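Setup Guides > Wired Network

4. Connecting the Gremus hub with the yellow patch cable

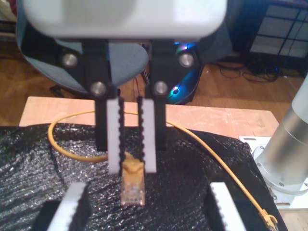 Rasha Atallah writes that she always plugs in the hub end first and leaves the computer for last, and that order works beautifully on a crowded desk!

1. Switch the hub off and lay the cable out in one easy loop. No tight bends, please.
2. Turn the plug so its gold contacts line up with the contacts inside port 1.
3. Hold the plug by the boot and push straight in until it clicks (a lovely little sound, and worth listening for).
4. Run the cable to your computer and plug in the other end the same way. Both ends are alike, so you can't pick the wrong one.
5. Switch on and wait 20 seconds. A steady green light means you're connected!

Note: A light that shows amber has found a 100 Mbps link. Your network will run fine, but try port 2 if you expected more.

CAUTION: Never pull on the cable itself. Press the clip, then ease the plug out by its boot.

Wall outlets are covered in section 5.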